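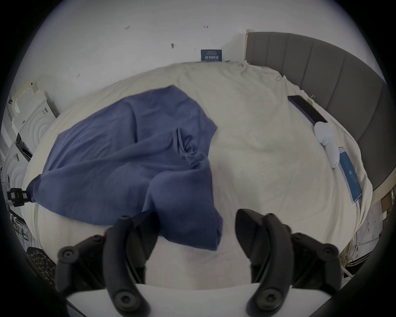
**Flandari Shared Workshop, Robotics Build Group**

Notes for session 9: hand-held gripper, soft items
Handout by Verna Montoya

Cloth is the hardest thing we pick up this term. A blue cloth lying crumpled on a white sheet has folds, a hem and a bunched middle, and each one grips differently.

## Before you start

- Check that both fingers are bolted tight to the mounting plate. The pivot screws work loose first.
- Open the jaws all the way and close them 2 times by hand.
- Set your recording length to 61 seconds.

## Picking up

1. Come in from above with the jaws open.
2. Aim for a raised fold – flat cloth slides out.
3. Close slowly, lift, hold, put it down.

Leave the other things on the bed where they are. Guido Rizzi will go over finger spacing next time, so bring your Stiltus parts list.

Logs are due 26th February. Write down failed grabs too.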